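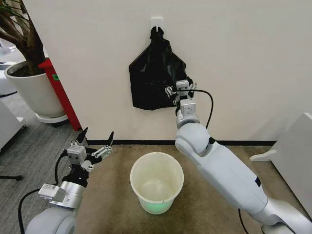 Report on the Visit to the Ikthorpe Robotics Laboratory
Submitted by Marianna Lis
23 July 2018

1. Purpose of the visit

The visit formed part of the course requirement in applied automation. Students were asked to observe one working demonstration, to record the method used by the host, and to relate it to the material covered in class. The group was received by staff of the Gidey project, which studies household cleaning tasks performed by two-armed robots.

2. Preparation

Before the visit, each student read the safety rules issued by the laboratory and a short paper on gripping thin materials. Room access was limited to 9 visitors at a time, and the class was divided accordingly. This report covers the second group.

3. The demonstration

The task concerned a black plastic garbage bag and a white bucket. The bag hung by its gathered top from a small adhesive hook on the wall, and the bucket stood on the mat directly below it. The robot's right gripper held the bag near its lower right corner, while the left gripper was open, above and to the left of the bucket.

Staff explained that thin plastic is difficult for a robot because it has no fixed shape. It folds when touched, and its shiny surface can confuse the cameras. The right gripper is of the parallel-jaw type studied in Unit 2 of the course.

According to the host, the project had recorded 115 attempts at this task up to the time of the visit. These are reviewed one by one, and attempts in which the bag tears are kept in a separate set.

4. Discussion

Students asked whether a fixed stand would be easier to work with than a wall hook. The staff replied that the project uses ordinary household items wherever possible. A question about force limits was referred to the written material, which the laboratory agreed to send to the course office.

5. Further work

A second visit is planned for October. The author proposes to compare the handling of bags with the handling of cloth, using the class notes on soft objects as a starting point.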